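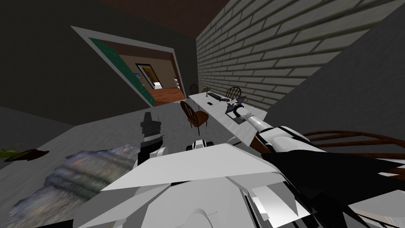 Ellis sim logs – the tilt fault set

I put this set together after our two-armed robot, Ellis, started failing its table reach task in sim and I spent most of August blaming the wrong thing. There are 47 runs in here, all from the Edstead room. The fault is a bad roll offset in the head camera mount, so the whole room comes out sloping down to the left, and the right gripper ends up hovering just over the long white table near the black thing it's meant to deal with. The arm controller thinks it's level. It isn't getting level pictures, and that's where the grief starts.

What went wrong: in 8 runs the gripper pushed down into the tabletop and the force limit didn't trip. Osvaldo Guimarães at Teltmont found that one – the limit was being read in the wrong units after we moved to Noteo 2. My fault, I merged it. Please don't copy the limits file from this set onto a real arm!

What's in the folder: camera frames, joint logs, and a notes file with my grumbling left in. Two runs have no joint logs (disk filled up overnight, sorry).

Still to do: rerun the lot with the mount fixed and the colour settings left alone. If you spot a run I've labelled wrong, open an issue and tell me the run number.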